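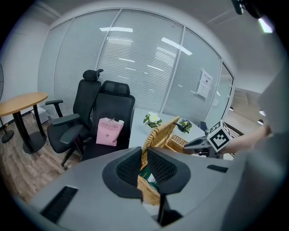

Hand-held gripper with black mesh-textured finger pads, at a wicker basket. A second gripper with marker cube is to the right.

Furkel Finger Pad Set, Revision C (replacement part)

Supplied by Vandwood
Part number: FK-776-C
Fits: all Furkel hand-held grippers, left and right hand
Status: in stock
Price: see your account, or no charge under the pad recall (details further down)

Product details

Replacement finger pads for the Furkel hand-held gripper. Each set holds one left pad, one right pad, four fixing screws and a spare retaining pin. The pads are black with a mesh-textured gripping face. Revision C replaces Revision B, which has been withdrawn from sale.

Safety notice, 16 October 2022

Please read this before using any gripper fitted with Revision B pads.

We have had reports of the retaining pin at the base of the pad working its way out during use. When the pin is partly out, the pad can tilt inwards and stick. The trigger then feels heavy, and if the user keeps squeezing, the pad can snap free and close hard. Two users have had pinched fingers. One of them was steadying the lid of a hamper with the other hand when the pad let go.

The fault was first seen in May at our Illimham workshop and was put down to a single badly fitted pin. That was a mistake on our part. When more units came back over the summer we measured 72 returned sets and found the pin hole drilled too wide in 52 of them. The pins themselves were within size. The drilling was done on one machine with a worn guide, and every affected set carries a batch code beginning with 389.

Sets with any other batch code were drilled elsewhere and are not part of the recall. You can still exchange them for Revision C at the normal price.

How to check your pads

Take the gripper out of use and unplug the lead.
Open the jaws fully and look at the inner base of each pad. The batch code is moulded there in small figures.
If the code begins with 389, do not use the gripper again until the pads have been changed.
If you cannot read the code, treat the set as affected and contact us.
Press each pad gently from side to side. Any movement you can see means the pin is loose, whatever the code says.

Do not glue the pin in place. We have had several sets back with glue in the hinge, and on these the pad stuck half closed. Tape over the pin head does not hold it either.

What changed in Revision C

The pin hole is now drilled and then reamed to size. The pin has a small shoulder at one end and a clip at the other, so it cannot slide out in normal use. The gripping face is the same as before, with the same mesh pattern and the same width. Users should notice no change in how soft or light items are held, and there is no need to set the grip force again. The marker cube mount is a separate part and is not affected.

Fitting

Fitting takes a few minutes with the small hex key that came with the gripper. Remove the two screws at the base of the old pad, lift the pad off its post, and clean any grit out of the seat. Set the new pad on the post with the mesh facing inwards. Push the pin in from the shouldered side until it stops, then press on the clip. You should hear it click. Put the screws back and tighten them evenly. Work the trigger slowly ten times before plugging the lead in. Both pads should meet along their full length and open again freely.

If the trigger is still heavy after fitting, the fault may be in the housing, and the whole gripper should come back to us.

Compatibility

Fits the Manzano wrist adaptor without changes. Does not fit the older Furkel bench clamp, which uses a shorter post.

Recall orders

Send us the gripper serial number and the batch code from the pads. We will post a Revision C set free of charge with a prepaid bag for the old one. Please return old pads even if they look sound, and do not pass them on as spares. Customers who bought through a reseller should still write to us directly.

Recall contact: Hiu-tung Kao, Product Safety, Vandwood, Illimham

If anyone has been hurt, or a pad has come off during use, please say so in the first line of your message and keep the parts as they are.

Related parts

Hex key, long handle
Retaining pin and clip, pack of ten (Revision C only)
Trigger spring
Marker cube mount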